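Fernadero Rendwood 129, the big box

I'd had my eye on this one since October and finally gave in. The Rendwood 129 is a set of wooden planks and pegs for building towers, bridges and (my favourite) long wobbly domino-style collapses. We've had it out for 10 evenings running and I'm still not bored!
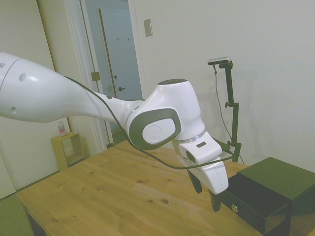

Does it work with other makers' planks?

Mostly. The Adjei ones are a hair thicker, so they're fine for walls but will tilt a tall tower.

The pegs are the clever part. They push in with a thumb and hold well enough to build sideways, so you get arches that look as if they shouldn't stand. My niece is 7 and managed the first bridge in the booklet with no help from me, then ignored the booklet altogether. 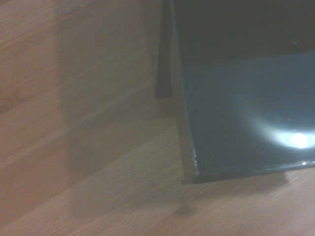 Tall builds need a level base, and Fernadero's thin card mat slides about too much to be one. I gave up on it and went straight onto the floor. Plank flooring with a soft, matte finish like this suits it nicely, and the seams make a handy guide for keeping a long run straight.

My only grumble is the bag, which is too small once you've opened everything. I'd still pick it over the Clolow set, which has 1,000 pieces and hardly any long ones. 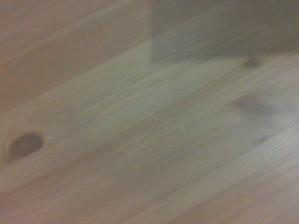
Pale wood grain, close up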